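# Plustham-bac : démos de saisie au-dessus d'un bac gris

Salut ! Je range ici les démonstrations que j'ai enregistrées pour le projet Flalter, avec Elsa Nyberg qui a piloté à distance une bonne partie des épisodes (elle est bien plus patiente que moi, ça se sent dans les trajectoires). Il y en a 3 454 en tout, dont 44 où j'ai guidé le bras à la main pour comparer.

Les objets changent d'un épisode à l'autre : des jouets, des fruits en plastique, du petit matériel de bureau, tout ce qui traînait chez Pomerness !

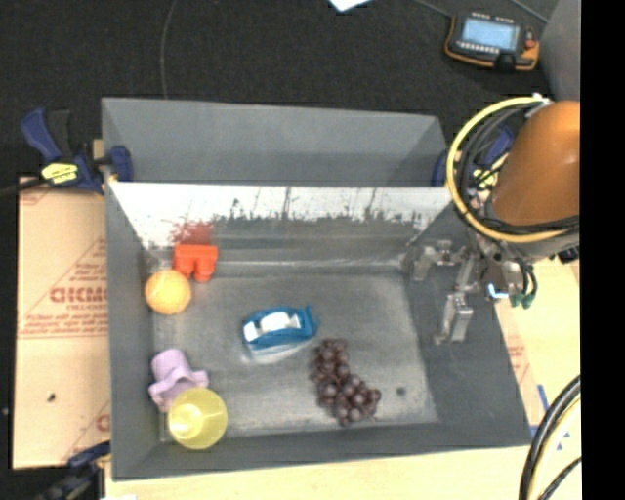 **Faut-il garder les épisodes ratés pour l'entraînement ?**

Gardez-les à part au début. Pour du clonage de comportement tout simple, je filtre sur `success == true`, puis je réintroduis les ratés suivis d'une reprise, qui apprennent au modèle à se rattraper.

## Ce qu'il y a dans un épisode

- `obs/` : vues de la caméra fixe et positions articulaires
- `action/` : commandes envoyées au bras, ouverture de la pince comprise
- `meta.json` : opérateur, mode (`remote` ou `hand`), `success`

Attention, en mode `hand` les actions sont recalculées à partir des positions, donc un peu plus bruitées. Je n'ai pas lissé, faites-le chez vous si ça vous gêne.

## Découpage

Les 3 000 premiers épisodes vont dans `train`, le reste dans `test`. Le script de conversion vient d'Abou Jaoude, je l'ai à peine retouché (il plante encore si `meta.json` est vide, je regarde ça en mai).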